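Petition rejected by the city clerk, can we still add signatures?

Rebecca Marchetti
Casbridge

Good evening to all. In our city we collected signatures to put the sale of the old Naninov depot to a public vote. We handed in 2,882 names. The clerk has written to me that 201 of them are not valid, and with this we are 69 short of the number required. The letter does not say which names were refused. It only says "illegible, duplicate or not registered." On local radio the mayor has already called the petition finished, and I would like to know if this is for him to decide. May we see the refused names, and may we bring new ones?

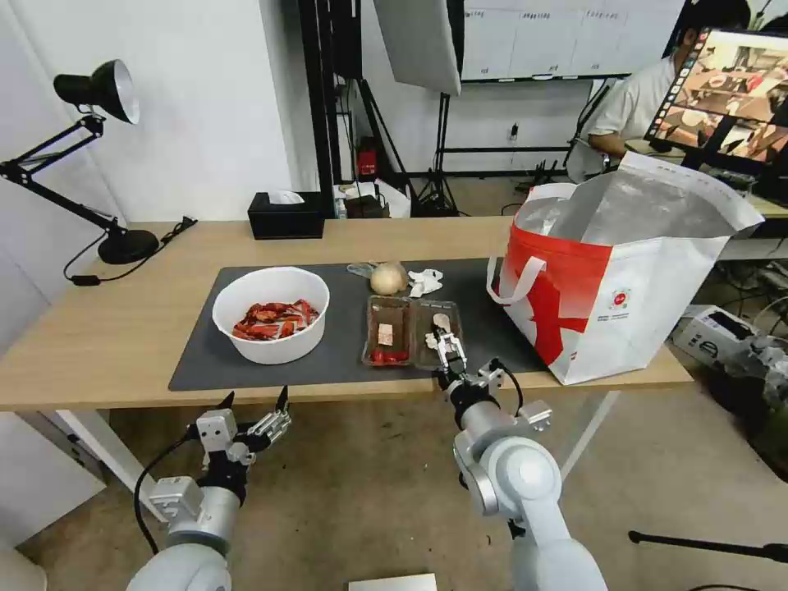 Replies from the community

Samuele Pagano

The mayor can say what he likes on the radio, but the decision belongs to the clerk, and it must be in writing. I would do it in this order. First, ask for the marked copy of the petition sheets, where each refused line should have a code beside it. Second, compare the lines coded "not registered" with the voter list. When we did this in my town, 97 lines had been refused and many of them were people who had moved to another street and were still registered. Third, look in the city charter for the words "supplemental petition" or "cure period." If they are there, you may add signatures until the date given. If they are not, you can only defend the ones you already have.
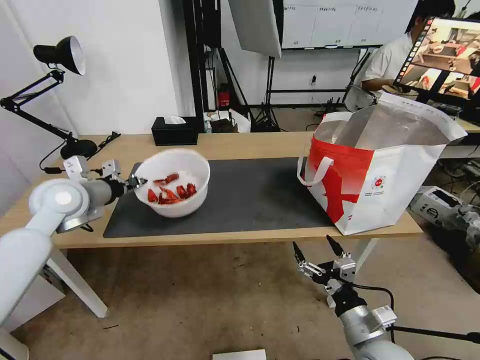 CASBRIDGE, October. The city clerk reminds petition sponsors that objections to a finding of insufficiency are received at the front counter until 4:30 p.m. on the tenth day after the letter is mailed. Objections by e-mail are not accepted.

I copied this from the notices page of your city. Please read it well: the days run from the mailing, so look at the postmark and keep the envelope.

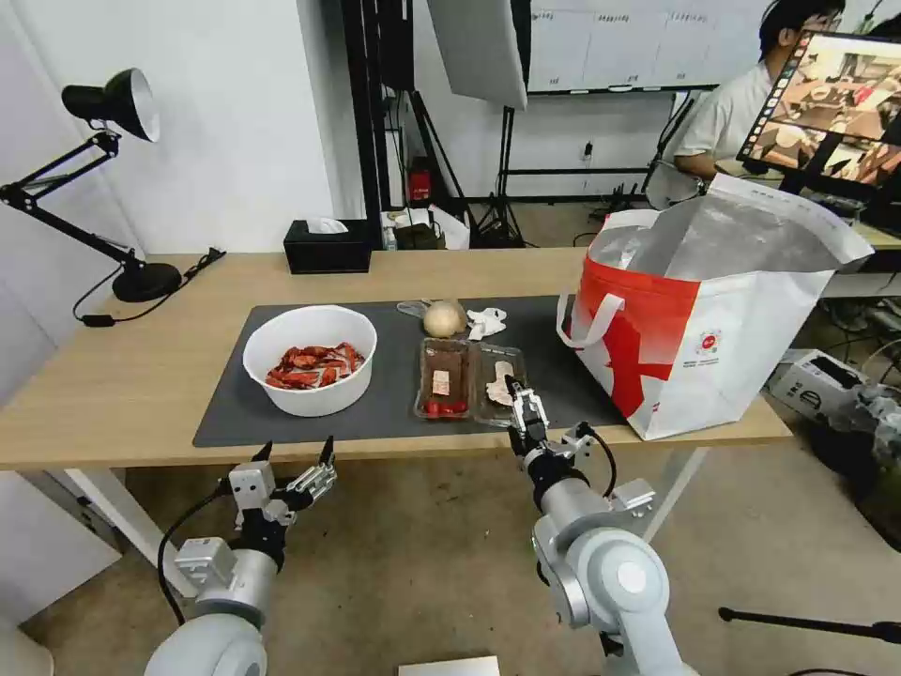 Titine
I think it is lost, they always find some reason. Start again in spring and collect more than you need. Also print the name next to the signature, my cousin's was refused for bad handwriting.

Rebecca Marchetti
Thank you both. The postmark is from six days ago, so I will go to the counter tomorrow morning and ask for the marked copy. The charter has a paragraph on "amended petitions," and I do not know if it is the same as supplemental. Samuele, may I send you the text of it?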